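Slide 1. Right, hello, find a seat. I'm talking this afternoon about leaflets — the folded bit of paper that comes with everything you buy, and why I've spent so much of my working life writing them. I've got 53 minutes and far too many slides, so I'll skip some if the biscuits arrive early.

Slide 2. How I got into it. I started at Rafferty, doing kettles and toasters. My first leaflet had 80 warnings in it. Eighty! I was so proud. Then I went home to Plesden for the holidays and watched my mum open one of our kettles, and she put the leaflet straight in the drawer with the takeaway menus. Never looked at it. (Pause here, people usually laugh.)

Slide 3. The drawer. Ask for hands up, who's got one? What's in it? Take a couple of answers but don't get stuck, last time in Skarkham this ate half the talk. My point is that people do keep leaflets. They keep them for years. They go back when something's flashing or leaking, and by then they're cross, so write for the cross person.

Slide 4. Folding and type size. Marketing pick the box, and then we're told how big the sheet can be, and we've got to get the lot onto it. Columns help, and so does one bold heading where the eye lands first.

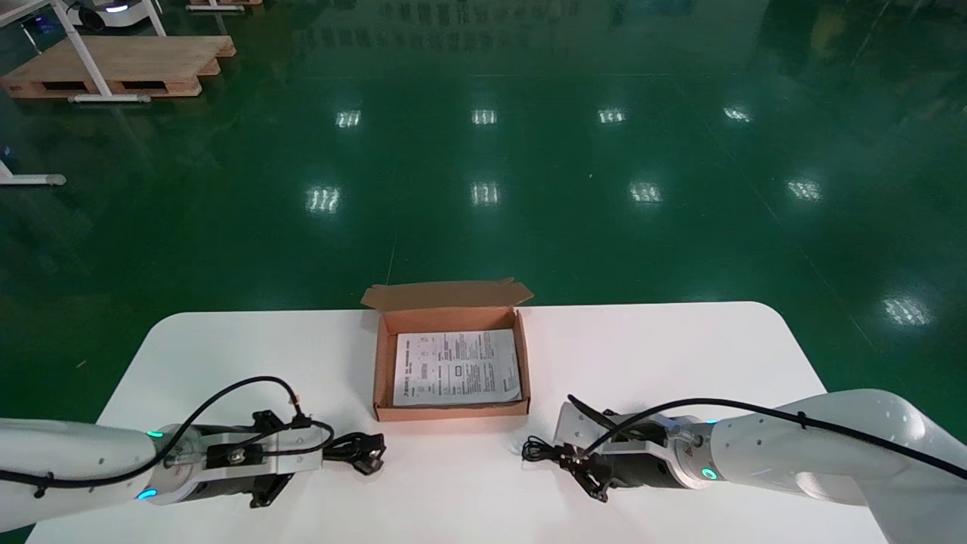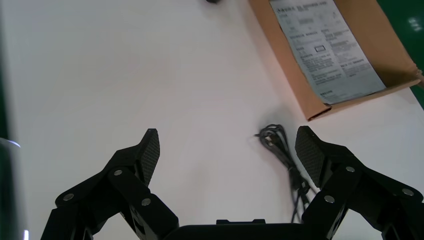
Why can't it all just go online, was what Stusetell asked me when I pitched them the new format. Half our customers never turn the page over, so why pay to print it? Fair enough too, and I didn't have a good answer on the day. I do now. If your modem's dead you can't look up how to fix your modem. Same goes for my aunt's place up the valley, where you get one bar of signal if you stand on the tank.

Slide 5. The Stusetell job. We got it down from 6 panels to 2. What went: the welcome message, the bit congratulating you on your purchase, most of the parts diagram. What stayed: how to turn it on, how to turn it off, what the colours of the light mean, who to ring. I'd fight anyone over the phone number. Put it on the front, in big type.

Slide 6. Translation. Don't shrink the type to squeeze in another language, print a second sheet. Show the before and after. If time's short, skip to the dishwasher story.

Slide 7. Questions. Remind them the handouts are by the door, and take the blue folder home this time.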